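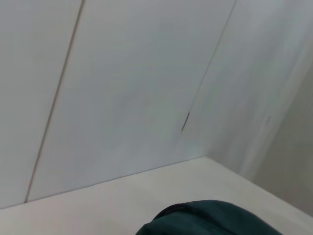

Reading time: 4 minutes

Planning for Equipment, handout 3: What a robot cell costs before it does anything

Read this before the May session and bring your draft budget with you. Most of the drafts from last year's group had one large number at the top, a row for "sundries" at the bottom and very little in between. We want to spend the session on the part in between.

1. The enclosure

A cell needs walls and a work surface, and both get left out of quotes. Plain pale panels look like the cheapest item on the sheet. Price them properly all the same. Panels have seams, seams get knocked, and a wrist camera will see every scratch at close range. If your supplier says the finish makes no difference to the vision software, ask for that in writing. The Irncombe plan allowed for one set of panels and no spares. I would not sign that.

Put down separate figures for:
Panels and fixings
Work surface
Lighting
Spare panels (one full side as a minimum)
Cable routing

Cable routing is the row people strike out first. Look at any working cell and see how much cable is in it.

2. The arms and what goes on the end

Sales sheets for two-armed systems tend to quote the arms. Grippers, finger pads, cameras and mounts sit on another page, or on another invoice. Take the Rukwood quote in your pack: the arms are on page one and the grippers are listed as "options". An arm without a gripper is an expensive pointing stick, so treat them as one purchase.

Finger pads are a running cost. The Orimix proposal budgets for 43 pads in the first year, with no working shown. It may be a fair number. Ask where it came from.

3. The task

Packing and unpacking shopping is a favourite in demonstrations, and it is a fair test of a budget because the objects differ so much. A soft bag folds and slumps. A hard box doesn't. Fruit marks easily and has to be bought again.
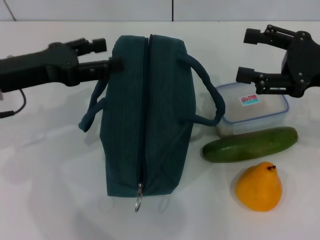
Fig. 2. Two-gripper work with a zipped teal bag, a clear food container, a cucumber and a pear.

Look at the handles in Fig. 2. One droops on to the table and the other stands up in a loop. Now write down how many starting positions you would want to try before you believed a claim that the system "handles bags". Whatever you wrote, somebody has to be paid to set them up.

For the exercise, use these planning figures:
Trials per object: 160
Total trials in the first phase: 600
Staff hours for resetting the table: 46

Check whether 46 hours covers 600 resets at a pace a person could keep up, with breaks. Then check how many objects you can afford at 160 trials each. The Phelan outline promised five.

4. Questions for the supplier

Which objects were used in the demonstration, and may we bring our own?
How many attempts failed, and who was counting?
What does a replacement gripper cost, and how long does delivery take?
Is training charged by the day or by the person?

Leave a blank where you have no answer. A blank is easier to mark than a guess.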